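Runtime and Output Regulation in Three Small Battery Lights

Project report, portable lighting elective
Kirsten Hafþórsson and Guðlaug Blöndal
Submitted March 8, 2022

1. Background

Small LED lights are sold with a claimed output in lumens and a claimed runtime in hours. The two numbers are usually printed side by side, and a buyer will tend to read them as holding at the same time. In most cases they do not. The output figure is taken shortly after switching on, and the runtime figure is taken when the light has dropped to a small fraction of that level. What happens between the two depends on the driver circuit, the battery and how well the body carries heat away from the LED.

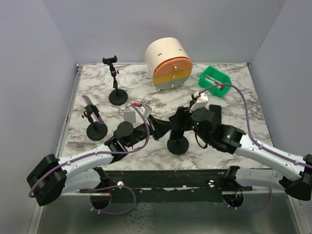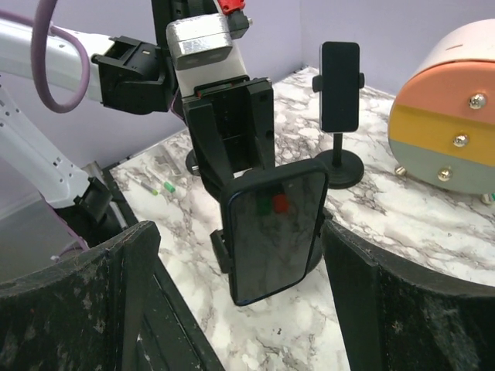

We wanted to measure that middle part for lights in the price range students buy. The questions were how long each light stays above half of its starting output, how steep the drop is when it comes, and whether the type of cell changes the shape of the curve.

2. Lights tested

Three lights were used. The Vutach is a headlamp that takes AAA cells. The Pritine is a pocket flashlight with a built-in lithium-ion cell charged over USB. The Brøndum is a clip light for a cap or a bag strap, also with a built-in cell, and is the smallest of the three. All were bought at normal retail price. No maker or shop was told about the project.

The Vutach was run once on alkaline cells and once on NiMH rechargeables, so the results cover four combinations. Cells of each type came from the same pack. The rechargeables were charged the evening before the run and left to rest overnight.

3. Method

Output was measured as relative brightness. We did not have access to an integrating sphere, and a homemade one would have needed a reference light of known output to calibrate it. For this reason every curve is given as a percentage of the reading taken 30 seconds after switching on, and the curves say nothing about whether the printed lumen figures are correct.

Each light was fixed at one end of a cardboard tube painted matte black inside, with a lux meter at the other end. A sheet of tracing paper was placed between them to even out the beam. The tube was 69 cm long. A shorter tube was tried first, but the Pritine drove the meter over its range on high.

The meter logged one reading per minute. Room temperature was kept as steady as the building allowed. There was no fan, which is a harder condition than outdoor use for the Pritine in particular. A headlamp worn on a walk gets some airflow, and one lying on a shelf gets very little.

A run was ended when the reading fell below 10 percent of the starting value or the light switched itself off. All runs were made on the highest setting that stays on without holding the button down. The Pritine has a short boost mode, and this was left out.

4. Results

4.1 Vutach, alkaline cells

Output began to fall at once and kept falling. It passed the 50 percent line after 69 minutes and then followed a long, shallow tail. The light was still above 10 percent at 166 minutes, and it was still usable for reading at arm's length. There was no visible step anywhere in the curve, and we take this to mean the driver does little or no regulation.

4.2 Vutach, NiMH cells

The starting reading was slightly lower than with alkaline cells, as expected from the lower cell voltage. The curve after that was much flatter. Output stayed close to its starting value for most of the run and then dropped quickly. Someone using rechargeables in this headlamp gets steadier light but less warning before it goes dim.

4.3 Pritine

The Pritine held its starting level for 17 minutes and then stepped down sharply. The body was warm to the touch at that point. The new level was held almost without change until the low-voltage cutoff, when the light blinked and shut off. The step looks like a timer or a temperature limit, and one run in still air cannot separate the two.

4.4 Brøndum

The Brøndum showed a slow slope and no step. Readings varied by up to 2 percent from one minute to the next, more than for the other lights. We believe the clip was moving slightly in its mount. The general shape is reliable, but small features in this curve should be ignored.

5. Sources of error

The largest weakness is that each combination was run only once. Cells vary, and a single run cannot show by how much. The meter was also not checked against a second instrument — a constant error would cancel out in relative figures, but drift over a long run would not.

An early Vutach run was thrown out after the tracing paper slipped. The paper was taped on all four sides for the later runs.

6. Further work

The step in the Pritine curve should be repeated with a small fan aimed at the body. If the step moves later, the limit is thermal. If it stays where it is, it is a timer. Bemholm sells a headlamp with a removable lithium-ion cell, and adding it would allow a direct comparison with the Vutach in the same form. We plan to make both sets of runs before the end of June.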